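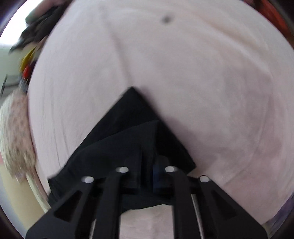 Brian Mugo thinks folding is the last chore machines will get right, and he'd put money on dishes coming first.

August 24, 2024
Posted by lintpicker

I'd take that bet, Brian! Dishes are hard and wet and they break. A black T-shirt just sits there. You can mess up a fold 17 times and the worst you've got is a wrinkly shirt.

shopfloor_deb
Sure, but a plate is always plate shaped. Cloth isn't any shape at all. We run a Prelton line at work that packs boxed parts all night long with hardly a hiccup, and the day we tried bagged shop rags on it we were back to doing it by hand before lunch. And dark cloth is the worst, I can't find the edges on a black shirt myself half the time (bad laundry room lighting, I know).

lintpicker
OK, the rags are a fair point. But two fingers and some patience gets you pretty far. I fold with basically a pinch and a flip.

Brian Mugo
A pinch and a flip, plus you can feel when you've grabbed both layers by mistake. How does a gripper know it's got one layer or two?

lintpicker
Practice, same as my kids. Well, one of my kids.

quiltnut27
I don't care if it takes around 130 seconds a shirt. I'm asleep, let it take all night. What I won't do is pick up the floor first so it can get to the basket.

shopfloor_deb
See, that's where I'd quit too. If I have to sort and flatten everything beforehand I've done most of the job already. Ask me again when it can do a fitted sheet.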